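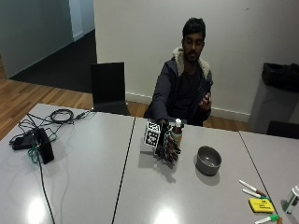

Page last changed: 24 March 2024

Home | Bookings | Shared Shelf | FAQ

Whose markers are these?
Everyone's. Caps go back on the colour they came off, a system that has defeated us since May.

Can I leave a bottle on the long table?
While you're sitting at it, yes. Afterwards it goes in the Seka tub, along with 13 others of no known parentage.
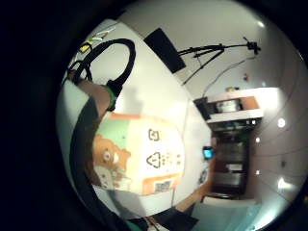
Jaidee Room Users' Group

Are packages with cartoon bears on them communal?
Only if your name isn't on the package. A bear is not a name.

Where do empty boxes go?
Flattened, in recycling. The shelf is for things with something in them.

May I keep a jar on the round table?
For the day. Put a lid on it and label it, please.
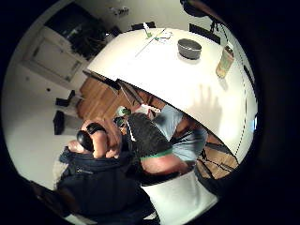
Labels are in the drawer, next to the labels that don't stick.

Comments (2)
Tayla Hoani: Which drawer?
Kamol Chaimongkol: The one that jams.

Contact us | © Jaidee Room | Back to top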